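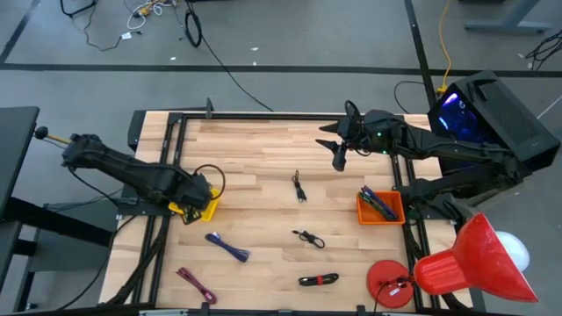 Wednesday, January 23, 2019

Sourdough starter, week three. Or hide glue, week three, depending on who in the shop you ask about the smell.

Pot went on at 70 C this morning because I misread the dial, which is in Fahrenheit on one side and in optimism on the other. Caught it after 30 minutes. The batch has gone thin and brown and smells like a horse with regrets. Labeled it DO NOT USE and put it at the back of the fridge, where it joins the other jar labeled DO NOT USE, which has no date and which I am fairly sure is also mine.

Second batch, same granules (Fovura, the tan bag, top rolled down and clipped). Soaked in cold water until they looked like fish eggs, then warmed slowly. Held at 140 F on the good thermometer. Strings nicely off the brush. Jade Kennedy says I should be weighing the water and not pouring until it looks right. I weighed it. It was what I would have poured. I have not told her this.

Test joints. Maple to maple, rubbed, no clamps, left by the radiator. Maple to maple, clamped, left on the cold side by the door. Spruce to maple, clamped, because that is what the zither is going to be and I should probably know. Will break all of them on Friday with the lever rig, assuming the lever rig is where I left it.

Zither itself: no progress on the soundboard. It has cupped again, toward the window this time. Turned it over and put the Dreltton catalogs on it. They are from the years when they still sold veneer and they are very heavy, so they continue to be the most useful thing Dreltton ever sent us. Hygrometer in the back says 30 percent. The one by the sink says something else and I've stopped listening to it.

Pin block. Drilled the practice piece with the new bit and the pins go in too easily. Went down one size and they squeal, which Li's book claims is correct. The book also claims a player can retune the whole instrument "in the time it takes to drink a cup of tea." I would like to see the cup. Torque on the smaller holes feels even across the row except the fourth from the left, where I wandered off the line. It's a practice piece. I am at peace with it.

Moved everything off the long shelf to find the reamer. Did not find the reamer. Found the reamer handle, a tin of rosin gone to powder, and an invoice from Etel for 1445 dollars of wire that I believe we did eventually pay. Put the invoice in the drawer with the others that have that same look about them. 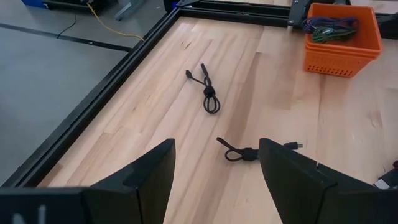 Short cable, looped and tied.

String wire. We have plenty of the plain, and almost none of the wound in the two lowest sizes. Etel wants a minimum order of 1000 feet, and at the rate I build that should see me comfortably into the next life. Jade thinks the piano people across the river might split a spool. She'll ask. If not, I could wind my own, and I am writing that down mainly so I can be talked out of it.

Strung three courses on the test plank anyway with what was in the drawer. First one broke at the bridge on the way up to pitch. Filed the notch, which had an edge on it I could feel with a fingernail, and the next one held. Third one held too but buzzes. Moved the plank to the other bench and it stopped buzzing, so that was the bench. Have drawn no conclusions about the first bench except that something in its drawer is loose.

Shellac: the blonde flakes dissolved overnight with a wad of something fuzzy at the bottom. Strained twice through a coffee filter. Tried a coat on the offcut and it's warmer than I wanted, close to tea. The amber will be worse. Might just call it a warm zither.

Later. Checked the clamped pieces. Squeeze-out on the radiator side is hard enough to chip. Door side still rubbery, and the spruce one has slid a little, so next time a brad in the waste end to pin it. Cleaned the brushes in hot water, only lost bristles from one.

To do:
Reamer. Check the van.
Break joints Friday, write down numbers this time
Ask about wound wire, get an answer before February
New jar labels with room for a date
Throw out both jars
Flip soundboard again before leaving

Flipped it. Catalogs back on.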